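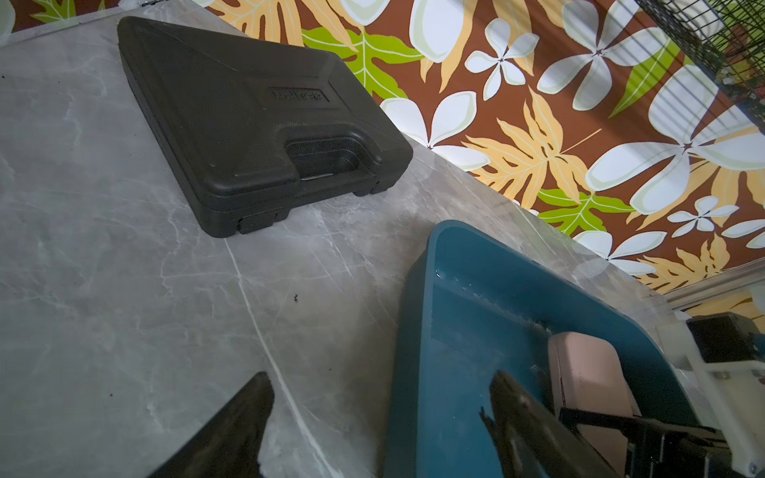 A closed black carrying case and a teal-blue tray on a gray marble-patterned tabletop.

Home & Storage | News Releases
Print | E-mail this page | 63 shares | 4 comments

Skirnance Asks Whether Tidy-Table Claims Hold Up

MACEDO, May 19, 2024 — Skirnance, the household testing group, today released the results of its April survey on cases and trays sold as cures for the cluttered table. The group is not convinced.

Of 1,461 households that answered, 304 said a new case or tray left them with more free table space a month later. The rest saw no change or could not say.

"A case with a latch closes, and a tray with raised walls keeps small items in one place," the group said in a statement. "We have no quarrel with that. We do question the word 'system' on the box."

Storage seller Prudum has promoted its line as a way to "take back the table." Skirnance asked for the figures behind that claim and has not received them.

A second round of testing will be held at the Stadura home center. Households may apply by e-mail — places are limited to 999.

Filed under: Storage, Trays, Consumer Claims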